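Colstead Bench Challenge

The Colstead Bench Challenge is a student robotics competition in which teams program a pair of robot arms to return hand tools and supplies from a workbench to a pegboard. It grew out of an elective course at Colstead Technical College and is now open to outside schools. The event takes place each August. Teams usually have four to six members.

History

The challenge was started by Kwabena Amegashie, an instructor in the college's automation program, as the final project for his second-year class. Students in the first version used a single arm and three wooden blocks. Amegashie replaced the blocks with ordinary shop tools after two teams finished the task in the opening minutes of the session.

A second arm was added the following year at the suggestion of Poonam Bansal, then a student and later the head judge. Outside teams were first admitted under a sponsorship from Mohamedi, a local tool supplier, which still provides the hand tools. The most recent edition drew 17 teams.

Format

Each team receives access to the same bench and the same pair of arms. Teams may write their own control software or train a policy from recorded runs in which a student guides the arms by hand. Most entries since the second open edition have used recorded runs, and the rules cap these at 335 per team.

A match lasts 32 minutes and is made up of separate attempts. Before each attempt a judge lays a few items on the bench, and the arms must pick them up and hang them on free hooks. Points are given for a clean grasp, for placement on any suitable hook, and for leaving the other items on the board undisturbed. An item dropped on the floor ends the attempt. Handing a tool from one arm to the other is allowed – and earns a bonus if the tool is then hung correctly.

Setup

The arms stand in front of a light wooden workbench and face a dark gray pegboard. Hooks are moved between editions, and the layout is not released to teams ahead of practice week. Items used include scissors, pliers, screwdrivers and rolls of colored tape. Tape has proved the easiest item to hang and scissors the hardest, as the handle loop has to be turned to meet the hook. 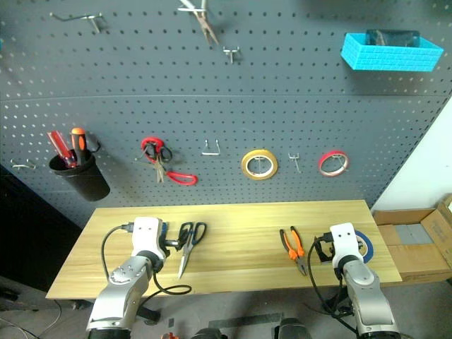
Scoring and results

The highest total recorded is 605 points, set by team Doston under captain Tumaini Urio. Doston won two editions in a row. The team Nonwood, led by Pendo Mwakalinga and Kevser Kozan, placed second both times and won the next edition with a program that used the left arm only to steady items on the bench.

Ties are settled by the number of dropped items, then by a single extra attempt with one pair of pliers.

Related coursework

The original elective is still taught in the spring term. Enrolled students may enter the challenge for credit, in which case a written report replaces the final exam.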